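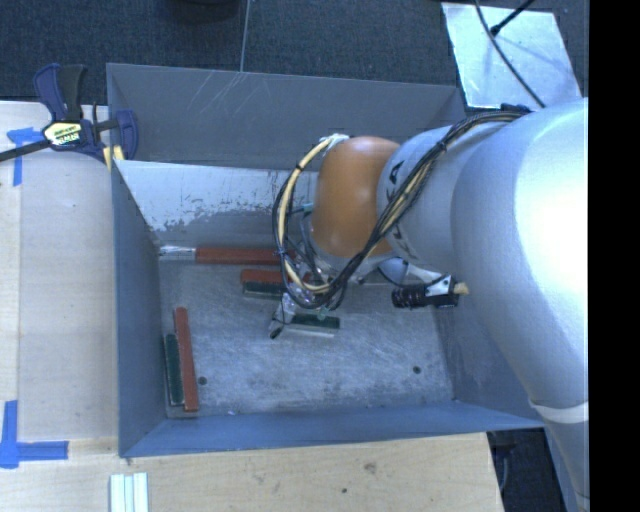

The Last of the Blocks

by Keir Forsyth
April 21, 2021

The bin had belonged to a bakery before it belonged to Odette, and the bakery had gotten it from somewhere else, so by the time the blocks moved in it had already had a longer working life than most people. It was gray and wide and it had sloping sides, and the pale coating on the inside of the back wall had been flaking away for as long as anyone at Jardine Street had known it. If you dropped a block in from any height it rang like a church bell with a cold.

Odette had run the toy room on Jardine Street for 62 years, if you counted the years when it was only her mother's front parlor with the rug rolled back, and she did count them, every time. Children came in after school and took what they wanted out of the bin, and before supper they put it back, more or less. The blocks were red and green, only those two colors, from a set called Hodisum that a salesman had talked her mother into one January when there was snow up to the mailbox and I suppose he was glad to be let in. There had been 96 of them in the beginning. Odette had the lid of the original box on a shelf in the pantry, with her buttons in it, and the number was printed on the corner.

Well, blocks travel. They go home in coat pockets and under car seats, and one or two had gone into the stove the winter Odette's cousin was minding the place. She never made much fuss over it. "They're having a look at the world," she would say, and push the bin back against the wall with her foot.

So when her nephew Teddy came to help her close up the room, there was not a great deal left to pack. He had brought a stack of cartons and two rolls of tape and a marker, and he had taken the morning off from the Grelimix plant, and he was in the mood to be useful.

"What about this lot?" he said, standing over the bin.

Odette came across from the window with her tea. She was slow on her feet by then, but she liked to look at a thing before she answered a question about it.

"Leave the long red one where it is," she said. "It goes along the back."

"I'm packing them, Aunt Odette."

"I know you are, dear. I'm telling you where it goes."

Teddy sat down on a carton, which sagged under him. He had played in that room himself, of course, and he had forgotten it the way you forget the words to a hymn, meaning that he had not forgotten it in the least. The long red one went along the back because it was the sea wall. The green ones were boats. You could lay a green one right up against a red one and that was a boat tied up for the night, and a green one out in the middle was a boat still on its way in, and somebody had to do the foghorn.

"Who did the foghorn?" he asked.

"You did, mostly. You were very good at it. Mrs. Fellska next door used to bang on the wall."

He laughed at that – a big surprised laugh that made the old metal hum a little beside him. Then he leaned over and looked into the bin for quite a long time, at the scuffs and the cloudy stains, and it seemed to him that they had always been weather. There were small round holes in the bottom, too, and he remembered those better than anything. Those were the whirlpools. You lost your turn if you got too near one. He had once cried so hard over a whirlpool that his mother had to be telephoned.

"I could take them home," he said. "For the girls."

"I was hoping you'd say so," said Odette. "I wasn't going to be the one to bring it up."

"And the bin?"

"You can't have a harbor without the water, Teddy."

It took the pair of them to get it down the front steps, with Odette carrying nothing and giving directions, and the neighbor's boy called over to take the other end. They had not emptied it. Teddy had meant to, and had even opened a carton for the purpose, but in the end it seemed simpler to let the blocks ride along, and they slid and clanged from one side to the other all the way to the truck.

He drove the 6 miles home slowly, on account of the noise. At the light by the feed store, with the windows down and a woman in the next car looking straight at him, he took a good deep breath and did the foghorn.

Last updated: April 2021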